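Clothes storage

From Casitz, the open household encyclopedia
Last edited September 13, 2021

Clothes storage is the keeping of garments between one wearing and the next. It covers furniture (chests, wardrobes, dressers), parts of buildings (closets, alcoves, dressing rooms), and small equipment such as hangers, hooks, pegs, and bags. It is one of the oldest household concerns and a wonderfully varied one: nearly every culture that wears clothes has come up with its own answer, and a surprising number of those answers are still in daily use.

Contents
Terms
History
Folded and hung storage
Curtained closets
Closet interiors
Moisture, light, and insects
Seasonal storage
Study and collections
See also

Terms

The vocabulary differs a good deal from place to place. In American usage a closet is normally a small room or recess built into the house, while in Britain the same need is more often met by a wardrobe, a tall cupboard that stands on the floor and can leave with its owner. An armoire is a large wardrobe, often with decorated doors. The word comes from French and goes back to the Latin armarium, a chest or cupboard. "Wardrobe" itself once meant a room where robes and other valuables were guarded, and in great houses also the staff who looked after them. Its use for a person's whole stock of clothes came later and is now at least as common.

A dresser in the United States is a chest of drawers for clothing. In Britain the same word usually calls up a kitchen piece with shelves for plates, a source of much happy confusion in auction catalogs.

History

For most of history the chest was the standard container. It was simple to build, easy to lock, useful as a seat, and ready to be carried out of the house in a fire. Ancient Egyptian tombs have preserved chests and boxes with linen garments still folded inside, and the folds are sometimes as sharp as if they had been pressed by hand that week. Medieval European households kept clothing flat in long coffers, or hung it over poles and wooden pegs in a room set apart.

The great weakness of the chest is that whatever you want is at the bottom. One fix was to put a drawer or two under the main compartment, a form known in English as the mule chest. From there it was a short step to a piece made up wholly of drawers, and by the end of the 17th century the chest of drawers was well established in prosperous homes. It is a lovely example of furniture growing out of plain annoyance.

In Japan, the tansu developed into a whole family of chests, among them types made especially for kimono, with wide shallow drawers or trays that let the garments lie nearly flat. Paulownia wood, light in weight and slow to let damp through, was prized for the job. Kimono are commonly wrapped in a folded paper cover called a tatoshi before being put away. In Korea, the nong and the jang filled a similar role, the first built as stacked separate boxes and the second as a single frame.

Built-in closets became usual in American houses over the course of the 19th and 20th centuries. The shoulder-shaped hanger, which spread in the same period, changed their shape completely. Old closets had been shallow, with hooks along the back wall. Once people began hanging clothes side by side from a rod, the space had to be deep enough for a full pair of shoulders, and many owners of older houses still find their closet doors will not shut on a winter coat.

Folded and hung storage

Garments are kept either folded or hung, and the choice depends mostly on how the cloth is made. Woven fabrics such as shirting, suiting, and most linen hold their shape on a hanger and crease when folded. Knitted fabrics are made of loops, and the loops give under weight. A heavy sweater left on a hanger can grow several inches and pick up a pair of bumps at the shoulders that no amount of smoothing will fully take out. T-shirts are knits as well, though light enough that either method works.

Folding methods are a whole pleasure of their own. The flat stack, with each piece folded to the same width, suits open shelves. Upright folding, in which each garment is made into a small packet that stands on edge, suits drawers and allows everything to be seen at once. Rolling is popular with travelers and sailors. It keeps hard creases away, and a tightly rolled shirt can be tucked into gaps where nothing else would go. The writer Tassanee Yimyam, in her handbook The Lumanlan Linen Book, collects folds used by market sellers, hotel laundries, and grandmothers, and gives the grandmothers the longest chapter.

Before folding, a garment is usually shaken out, laid face down, and smoothed from the center toward the sleeves. Anything left bunched will keep its wrinkles, especially cotton, which takes a crease readily and lets go of it only with moisture and heat.

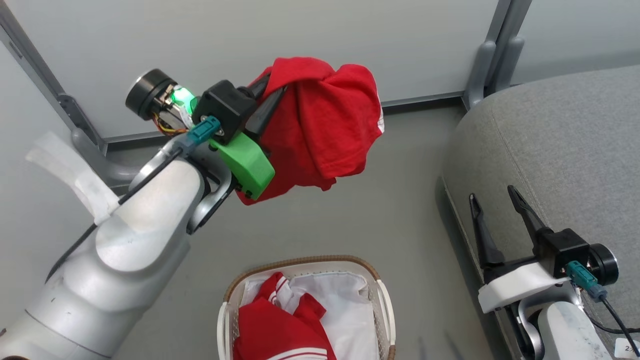 Curtained closets

Doors are the most common way of closing a closet, and curtains are the oldest rival. A curtain needs no floor space to swing open, costs little, and can be changed whenever its owner gets tired of the pattern. It also lets air through at the top and bottom, a real advantage in humid climates.

Two kinds of hardware are used. A rod runs between brackets or between two facing walls, and the curtain hangs from it by rings, loops, or a sewn pocket. A track is a channel fixed to the wall or ceiling, inside which small gliders or wheeled carriers run. Tracks can follow a bend, so they suit alcoves with an angled or curved front, and a ceiling-mounted track makes it possible to close off one end of a bedroom as a dressing area with no building work at all.

Curtain fabric for a closet is generally cut wider than the opening so that it falls in folds even when closed. A fullness of one and a half to two times the width is the usual advice. Hems are best kept just clear of the floor, where they stay cleaner and do not drag in the way of shoes.

The architect Bonifacio Miranda made the curtained closet a feature of his Pitumholm apartments, a housing project in which no bedroom had a closet door. Residents chose their own cloth when they moved in, and the hallways on open days were said to look like a flag parade.
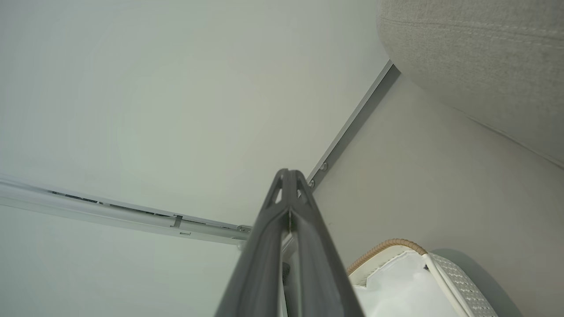 Closet interiors

The inside of a closet may be bare plaster, painted board, solid wood, or ready-made panels. Smooth surfaces are preferred, as rough ones catch at knitwear and silk. Cedar linings have a long following in North America for their scent and their color. Their power against moths is modest and fades as the oils in the wood dry out, though a light sanding brings the smell back beautifully.

Pale interiors have become the favorite of many designers. A light wall reflects what little light enters, and dark clothes, the hardest to tell apart, show up clearly against it. Soft greens and grays have been used for this purpose in place of plain white.

Adjustable fittings were a great step forward. With slotted uprights or drilled side walls, shelves and rods can be moved as needs change: low rods for a child's coats, a double row for shirts, one long drop for dresses. The Basinance system, designed by Asuka Takeda, carried the idea as far as it would go, with every shelf, rod, and drawer unit hung from the same pattern of holes.
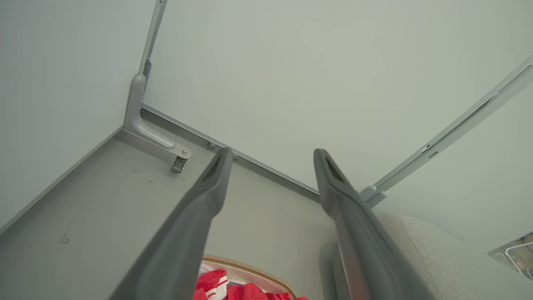 Pale gray-green wall panels meeting at a corner, with a narrow metal rail.

Moisture, light, and insects

Damp is the chief enemy of stored cloth. It feeds mildew, which leaves spots that may never wash out, and it rusts pins and hooks. Clothes should be fully dry before they go away, and a closet on an outside wall benefits from a gap behind the contents.

Light fades dyes, and the damage adds up over the years. Reds and purples are often quick to go. A jacket kept near a window may end up with one pale shoulder.

The insects of most concern are the webbing clothes moth and the case-bearing clothes moth. The larvae do the eating, and they want animal fibers – wool, fur, silk, feathers – above all where there is a trace of sweat or food. Clean clothes are therefore far less at risk. Freezing is widely used on small items.

Seasonal storage

In places with cold winters, heavy clothes are put away each year, often in May, and brought out again in the fall. Japan has a formal custom for the change, koromogae, with roots in the Heian court. Breathable cotton bags are suited to long storage, and acid-free tissue placed in the folds of fine garments softens the crease.

Study and collections

Storage furniture is collected by museums of design and folk life, and it rewards a close look: drawer linings, old labels, and penciled lists inside doors can say a great deal about a household. Roscoe Benavides spent much of his career recording such lists, and his published survey covers 500 pieces. Rommel Ignacio's later catalog of pegs and hangers is shorter and every bit as much fun.

See also

Armoire
Clothes hanger
Curtain track
Dressing room
Tansu
Textile conservation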